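Selura ist eine Sammlung von Oberflächentexturen für alle, die Tische, Böden, Wände und Werkbänke rendern und dabei keine Lust mehr auf glattes Einheitsbeige haben. Stand: 13.7.21

# Selura – Texturen mit Gebrauchsspuren

Angefangen hat das Ganze mit einer einzigen Tischplatte. Ich wollte eine Fläche, die benutzt aussieht, mit Kratzern, leichten Wolken im Farbton und Stellen, an denen das Licht anders hängen bleibt. Inzwischen sind es mehr als 1.000 Kacheln in 68 Materialfamilien, und ich freue mich immer noch über jede neue!

## Was ist drin?

Jede Familie liegt in einem eigenen Ordner und bringt fünf Karten mit:

- `basis` – Grundfarbe, ohne eingebackenes Licht
- `rauheit` – hier steckt die meiste Arbeit drin
- `normal` – OpenGL-Konvention (Y nach oben)
- `hoehe` – 16 Bit, Graustufen
- `maske` – trennt Kratzer von Flecken, damit man beides einzeln regeln kann

Die Kacheln wiederholen sich nahtlos in beide Richtungen. Bei der Familie `arberg` (Stein, Putz, Sand) sieht man auf sehr großen Flächen trotzdem irgendwann das Muster. Dagegen hilft der Mischknoten im Ordner `werkzeuge`, der zwei Kacheln gegeneinander verdreht und weich überblendet.

## Die Familie `lanus`

Mein heimlicher Favorit! Warme Beige- und Brauntöne, feine helle Streifen, dazu eine ganz schwache Wolkigkeit, die erst unter Schatten richtig zur Geltung kommt. Wer das ausprobieren möchte, stellt am besten etwas Dunkles und Mattes darauf und lässt das Licht schräg einfallen. 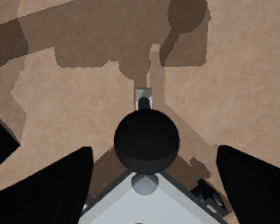

*Abb. 1: Gerenderte Szene von oben, mattschwarze Kugel über bräunlich-beigem Grund mit hellen, kratzerartigen Streifen.*

Für `lanus` gilt: Finger weg vom Kontrastregler, solange die Rauheit nicht stimmt. Fast immer, wenn mir ein Render zu flach vorkam, lag es an einer Rauheitskarte, die versehentlich als sRGB geladen war. Bitte auf *Non-Color* bzw. linear stellen, das gilt genauso für `normal`, `hoehe` und `maske`.

## Einbinden

```
selura/
 arberg/
 lanus/
 mokoena/
 werkzeuge/
```

Ordner kopieren, Karten zuweisen, Skalierung einstellen. Der Standardwert passt für Tische und Arbeitsplatten, für Böden darf es deutlich gröber werden.

## Bekannte Macken

- `mokoena` (Metalle) hat in den dunklen Varianten noch sichtbare Stufen in der Höhenkarte. Neue Fassung ist für November geplant.
- Die Masken der ältesten Kacheln sind invertiert. Ein Häkchen im Mischknoten dreht sie um.
- Sehr flache Blickwinkel mögen die feinen Streifen nicht, da flimmert es in Animationen. Anisotrope Filterung hochdrehen!

## Lizenz und Mitmachen

Alles steht unter CC BY 4.0, auch die Vorschaubilder. Neue Kacheln sind herzlich willkommen, gern auch krumme und fleckige. Bitte immer alle fünf Karten mitliefern und kurz dazuschreiben, ob die Vorlage fotografiert oder prozedural erzeugt ist. Fehler am liebsten als Issue melden, mit Name der Kachel und verwendetem Renderer.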